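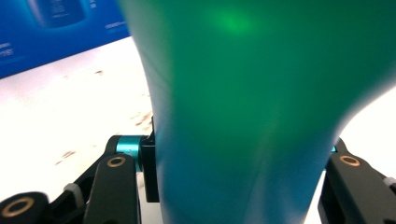 Blau verkauft Ordnung: bedruckte Fläche, weißer Tisch.

Flilomix verspricht, wer Waschmittel und Kartons sortiert, gewinne Ruhe. Vendula Tichý hat vier Wochen lang danach gelebt und zweifelt. Die blaue Flasche mit der weißen Kappe stand mal im Karton, mal daneben.

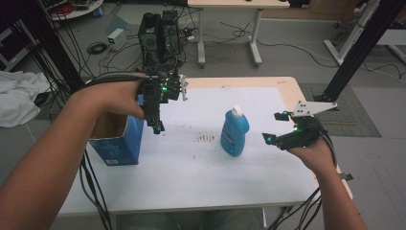 Besser gewaschen habe sie deshalb nicht, sagt sie. Ob man zwei Handgriffe spart, wenn alles einen Platz hat? Möglich. Gemessen hat es in Brakau keiner, auch der Ratgeber nicht.

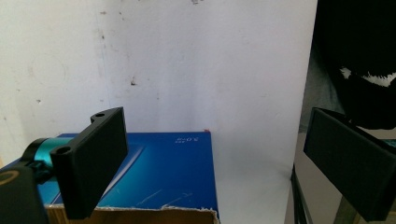
Was der Karton aushält

Wellpappe reißt zuerst unten. Als Möbel taugt sie wenig, und im Juni flog die erste Kiste ins Altpapier.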